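October 26, 2023

Chopsticks and the two-part holder, kitchen table

Long entry, short on numbers. I spent most of the day on the utensil holder question, which I had been putting off since July, and I want to get it down before I forget which complaints were mine and which were Dagný's.

Blue cloth on the table again. I like it for this because the pale wood shows up so well against it, and the chopsticks don't skitter away the way they do on a bare top.

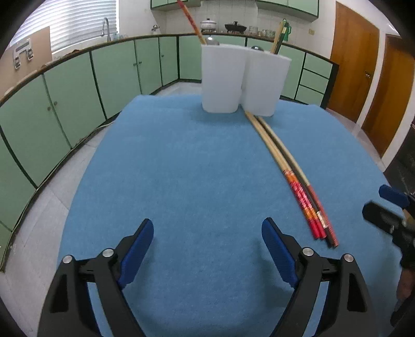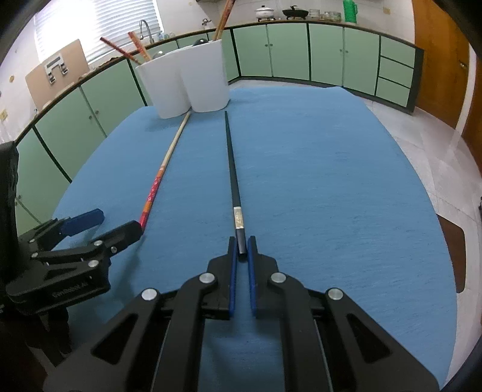
Blue cloth, chopsticks out, white holder toward the far side of the table (both pictures).

So, the holder. Two white plastic compartments side by side, tall enough for most things we own. My worry was always that long chopsticks would lean too far out and drag the whole thing over, and I can report that it stayed put all day, even with everything flopping over to one side. The leaning is still ugly! Imani says all utensils lean and I should get over it. She may be right, but I did try a twist of paper towel in the bottom of one compartment and it helped a little. Looks awful, though, and it will be a crumb trap inside of a week. Took it out.

Now the chopsticks. We have the red and orange patterned ones with the plain wooden half, and the dark green-black one with the silvery-gold band near the thick end. I love that band. It's no use at all for sorting once the stick is standing thick end down, and I had somehow never thought about that until I was standing there hunting for it. Thin end down, you find it right away. Dagný thinks thin end down is wrong because the tips sit in whatever water collects at the bottom, and also because she just doesn't like it. We went back and forth on this over lunch and didn't settle it.

My own feeling at the moment — patterned end up for everything, and wipe the compartments out more often. The Sakik notes from the summer say the opposite (page 64, in my handwriting, so I can't even blame anybody). I must have been thinking about drips then and not about finding things.

Pairing is the other headache. When the sticks go back one at a time they end up split between the two compartments, and then you pull out one patterned and one dark and have to start over. I tried rubber bands around the pairs. Fine for storage, a pain when you're cooking. I tried keeping one compartment for chopsticks only and moving everything else next door, and that was much nicer, but then the other side gets crammed and you have to wrestle a spoon out of there. A third compartment would fix it. The Bhat drawer tray would probably fix it too, if I could remember who borrowed it.

Imani wants me to write up the sorting order on a card for the Plistska binder. Will do, but after we've picked an end!

Also: the cloth needs a pass with the lint roller, and it has creases that won't lie down. I'm going to try hanging it overnight before I get the iron out.

For next time:
Thin end down for a full week, Dagný to complain in writing.
Chopsticks alone in one compartment, same week.
Ask at Lultdale whether the holder comes in a three-part size.
Find the tray.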